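Workshop Tips: Folding by Gripper, and Running the Bench Where It Is Done
By Ronja Bråten
4/12/26
Shares 39 | Comments 4

These notes are for linen hands and shift leads who have been moved, wholly or in part, from a folding table to gripper work. They come from the Saha linen service at Cekby, where part of the small-item folding is being handed to robots running the Prurnlow controller. The robots learn from recorded folds. The folds are made by people who already know how to fold, using hand-held grippers in place of their fingers.

The tips assume that the equipment has been set up by the supplier and that the recording software is working. Nothing below replaces the site's own safety instructions.

Preparing the surface

Use a matt cover in one plain colour, and keep it the same for the whole batch. A pale or mid green does well under both white and blue goods. Patterned covers make it hard to judge an edge through the gripper.

Pull the cover flat before the first fold and again after each change of item. Small wrinkles can be left. A ridge long enough to catch a hem should be smoothed out, as the lower finger will pick up the cover with the cloth and the fold will have to be scrapped.

Fix the cover at the far side only. If it is fixed on all sides it gets dragged into tension across the middle and lifts when a heavy towel is pulled over it.

Work height matters more with grippers than with bare hands. At a folding table the wrist takes up the difference. With a gripper the wrist is held nearly straight, and the shoulder does the work. Set the surface a hand's breadth lower than your usual table. When folding on a bed, which can't be lowered, stand closer and work the near half first.

Picking up a single layer

This is the part that experienced folders find most irritating. Fingers separate two layers by rubbing. A gripper can't rub, so the layers have to be offset before you close on them.

1. Lay the item down with the top layer pulled back by a finger's width.
2. Bring the gripper in low, with one finger tip touching the surface.
3. Slide it forwards until the tip is under the hem.
4. Close slowly, pause, then lift a short way and look.
5. If both layers have come up, put the item down and start again from step 1. Don't shake it.

Thin cotton should be gripped a little behind the hem. Gripped on the hem itself it tends to roll. Terry towelling can be gripped anywhere along the edge.

Pads wear. Check them at the start of each session for glazing, and wipe them with a damp cloth that has had no softener on it. A finger that sits more than 2 mm out of line with its partner should be reported and the gripper taken out of use.

Folding a shirt or tunic

Lay the garment face down and flatten the body before touching the sleeves. Move both grippers together where the fold allows it. Moving one and then the other is quicker for a beginner but produces a twisted fold, and the robot will copy the twist faithfully.

Bring each sleeve across in one movement and let go only when the cuff is lying on the cloth. Dropping it from a height looks tidy enough but lands differently each time. Cords, ties and straps should be tucked in before the first fold and not at the end.

Turn the hem up to the shoulder in one fold for short garments and two for long ones. Press with the outside of the closed fingers. Don't press with the tips, which mark damp cotton.

Starting from a heap

Items arrive from the dryer in a heap, and the robot will meet them in a heap. A batch made up only of flat, tidy starts is of limited use. Mix the starts: some flat, some half turned over, some bunched. Crumple the cloth by dropping it. Arranging a heap by hand tends to give the same heap over and over.

To open a bunched cloth, lift it at any free edge, let it hang, and take the lowest corner with the second gripper. Lower it away from you. If no corner shows after two attempts, put it down, turn it over and try again. Attempts of this kind should stay in the recording. The engineers at Ruremby, where the recordings are checked, have asked for them more than once.

Pace

Fold at about two thirds of your table speed. The figure on the first sheet we were given was 200 recorded folds a shift, taken from bench tests with face cloths. It was not reached with mixed goods and has been withdrawn. The present figure is 100 for mixed goods, with mistakes and recoveries counted in.

People who have been measured by output for years find it hard to slow down. Shift leads should say plainly, at the start, that a rushed batch is a wasted one. They should also take the output board off the wall in the gripper area. Ours was left up for the first weeks and people worked to it out of habit.

Headsets, stands and leads

Put a gripper back on its stand between batches, or lay it on a folded towel if the stand is out of reach. Don't lay it on the goods being folded. Fingers should be left open in storage.

Headsets go down with the lenses away from the overhead lights. Each person needs their own face pad, marked with their name. Straps are adjusted at the back first and the top second.

Route leads behind the working surface and never across the side you stand on. Where a lead has to cross a walkway it needs a cover strip. Bright-coloured leads are easier to see on a polished floor, and it is worth asking for them when ordering. Keep stools pushed in when the robots are moving.

Wrists and shoulders

A gripper weighs little when first picked up and a good deal more after an hour. We rotate people off gripper work after each batch and put them on inspection or loading. Swapping hands doesn't help much, as both are in use.

Report tingling in the thumb on the day it occurs. Two of our longest-serving folders found that the trigger aggravated old strains that table folding had not, and they now do inspection full time. That should be settled before someone is in pain, and the risk assessment for the folding table can't simply be copied across. The movements are different.

What changes in the job

The number of people on the floor at Cekby has not changed so far. What they do has.

Folding as such is a smaller share of the day. Inspection has grown, as has clearing up after the robots: re-laying items that were put down skewed, taking doubled cloths apart, and deciding whether a fault is in the goods or in the handling. This calls for the same eye as before, with less of the rhythm. Several people have said that they miss the rhythm. It also means more standing still, and mats for standing on were bought late.

Grading needs to be written down. At the table a good fold was one that the person next to you didn't redo. The recordings need a rule, and the rule should be drawn up by folders. Our first version was written in the office and allowed a loose inner edge that any hotel housekeeper would have sent back.

Pay should be dealt with early. Gripper work was at first entered as light duties, at the lower rate. It is now entered as skilled folding with a recording supplement. Anyone starting a similar arrangement is advised to agree the heading under which the hours will be booked before the first session, and also to ask what the recordings will be used for and how long they will be kept. Headset cameras pick up people at neighbouring tables. Those people should be told too.

Shift leads lose some of their usual information. A slow table could be heard. A robot that is failing at one item in a stack sounds exactly like one that is succeeding, so somebody has to walk over and look at the stack. Put this on the rota as a duty.

End of session

Stop the recording before tidying up. Clear the surface, shake out the cover, and count the grippers back. Note any item that couldn't be folded, with its type and size. A line in the log is enough.
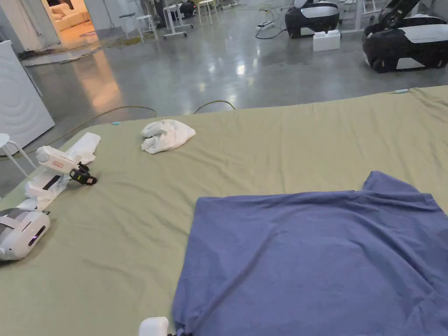
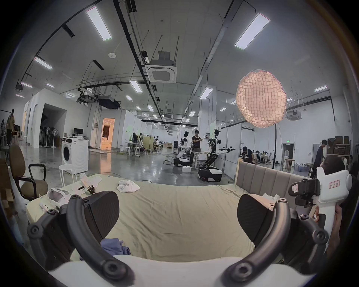
Hand-held grippers among white and blue cloth on the green-toned cover, with the robots farther back.

Comments (4)

towelrail_ed
We fix our cover on two sides and haven't had the lifting you describe, but ours is a heavier canvas. Agree about the height. I dropped mine twice in the first week.

Marchpane
Useful on the pay heading. We were booked as "training" for a month and it took another month to get it corrected. Did the supplement come from your employer or from the supplier?

Ronja Bråten
Marchpane, from the employer. It shows as its own line on the payslip, which I would recommend asking for.

flatwork_only
Any advice for fitted sheets? The elastic springs out of the fingers as soon as I lower the second corner. Tried gripping behind the seam, slightly better.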